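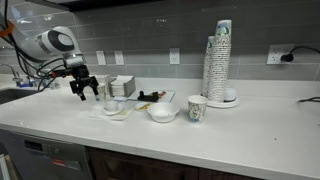 *Fig. 1. Counter, paper cup and gripper.*

## Unit 2: Raising container seedlings

These notes go with the Trallgate nursery visit in June. Read them before the practical and bring them with you.

### Seed and sowing

Most conifer seed needs a cold, moist spell before it will germinate evenly. Soak it overnight, drain it, and store it in a loosely closed bag in the refrigerator. For the Cosgrove seed lot we use 21 days. Turn the bag once a week and throw out any seed with mold on it.

Sow one or two seeds per cell and cover with a thin layer of grit. Thin to one seedling once the seed coats have dropped. 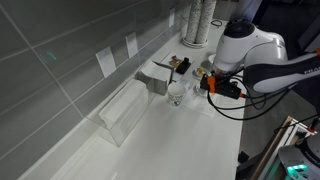
### Working out germination

Divide the number of seedlings by the number of seeds sown. Last year's class sowed 2955 seeds and got 71 percent up. Record late seedlings in a separate column.

### Watering and feed

Weigh a tray when it is fully watered and again before the next watering. Let the top of the mix dry slightly in between. Start feed when the first true needles show, at half strength.

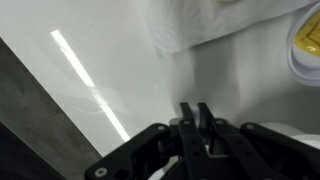
*Fig. 3. Gripper fingers, close up.*

### Hardening off

Cut back nitrogen in late summer and shorten the day length if the house has blackout curtains. Check for a firm terminal bud before moving stock outside.

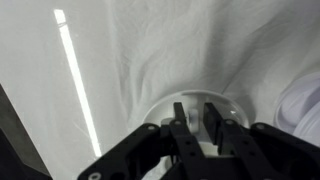

*Fig. 4. Gripper and round white object.*

Reading for next time: the Kendalex handout on root pruning, sections 1 and 2.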